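The Thirteenth Condition

The grant was written at Drosutex in February and promised one result: that an arm trained by demonstration would learn faster if it was also shown the mistakes. By summer I had 3,247 demonstrations on disk, and 913 of them were mistakes I had made on purpose.
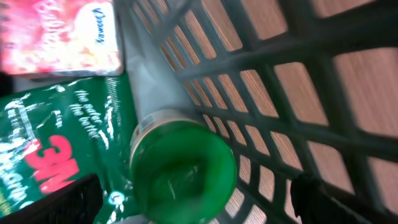 My supervisor called those the bad runs. I had a different name for them, which I kept out of the paper. A bad run had to look like an honest try, so I practiced. I learned to come down on a thing a little too early, or with one finger ahead of the other. Crowded baskets were the best for it. With a round green cap between the fingers and a glossy package pressed up beside it, I could miss six ways and mean every one. The package said "the faster the better," and I read that line more often than I read my mail.

We trained twelve conditions on the Pillano cluster. Eleven came out flat. 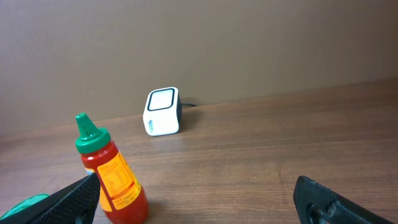

The twelfth used all the mistakes and none of the labels. I had left the labels out by accident, a wrong path in a script. The policy wasn't told which runs were failures. It scored higher than anything else we had, and I checked it for three days before I said so.
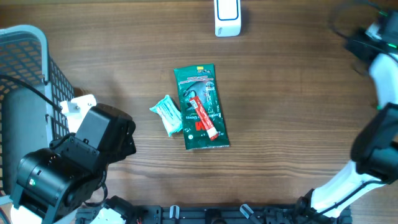 Stotevex wanted a replication with both arms before they would pay for the second year. I set the table myself that morning and moved the basket over to the left. The old protocol, the Meng protocol, asked for objects that touched. I laid the red and white tube across the green package and tucked the sachet against its side, and then I sat down with my hands in my lap.

The thirteenth condition was mine. It had the same data, no labels, and none of my good runs at all.
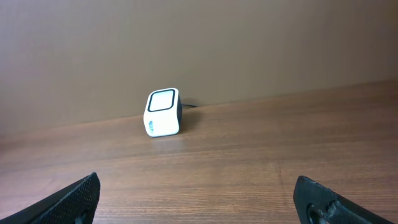

DROSUTEX ANNEX, Friday, July 22, 2022

The arm started at nine. It came down a little too early, one finger ahead of the other, the way I do it. Then it stopped, opened, and went back up to try again. I had never shown it that. I wrote down the time and let it run.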